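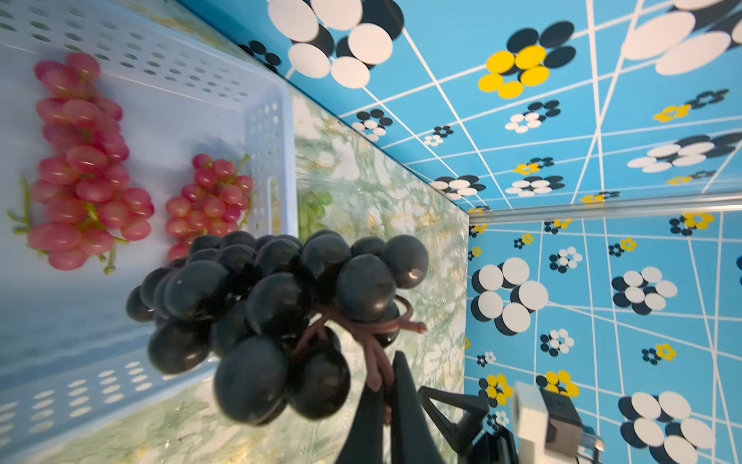 Questions I get about nights out at Greltska

I've been going to Greltska since it opened in March, and I answer the same messages about it pretty much every weekend, so I finally put them all on one page. I don't work for the club. I just like it a lot (too much, if you ask my bank account!). Last updated October 1, 2020.

Do I need a ticket, or can I just show up?

Both work on a regular night. For a headliner, buy ahead. The main room holds 2000 people and the big names fill it early, and then the door line goes one in, one out. I stood in that line once for a DJ I'd been waiting to see for ages and caught the last two songs. Never again.

What's the difference between the main room and the Dulley Room?

The main room is the big one with the balcony and the long stage, and it's loud everywhere except the far end of the upstairs bar. The Dulley Room is down the stairs past coat check. It holds 400, the ceiling is low, and it's mostly house and disco with a live drummer now and then. Your main room wristband gets you in there too, but a Dulley ticket doesn't work the other way around. People find that out at the rope and get mad at the poor door guy, so please don't.

When does the headliner really go on?

Late! If the poster says midnight, I plan on one. Doors are at ten and the openers usually get two full sets. Zanov, the house duo, play right before the main act most weeks and I'd honestly pay just for them, so I don't mind the wait one bit.

Is there a dress code?

Sort of. No gym shorts, no flip-flops, no sports jerseys. Clean sneakers are fine and I wear mine every time. I've seen folks in full sequins next to folks in jeans and a black T-shirt, and they all got in.

How much is a table?

Tables on the floor start at 3000 dollars on headliner nights, and that's your minimum spend on bottles, before tax and tip. I've done it exactly once, split with a big group for a birthday, and it was great fun to have a place to sit and put our coats. Balcony tables are cheaper and the view of the stage is better up there anyway (go for the left side, the right has a speaker stack in the way).

What does a drink cost if I'm not at a table?

A basic mixed drink is 13 dollars at any of the bars. Beer is less, anything with a fancy name is more. Water is free if you ask for a cup, but bottled water is not.

Where should I eat first?

Akbari, two blocks over. It's small, the kitchen stays open late, and they're used to people coming in dressed for the club. Get the lamb and the flatbread. I go there after the show too if my feet still work.

Can I leave and come back in?

Before midnight, yes, with a stamp. After that, once you're out you're out, even if you only wanted some air. There's a smoking patio behind the upstairs bar that doesn't count as leaving.

Can I bring my camera?

Phones are fine. Anything with a lens that comes off gets checked at the door, and you pick it up on your way out.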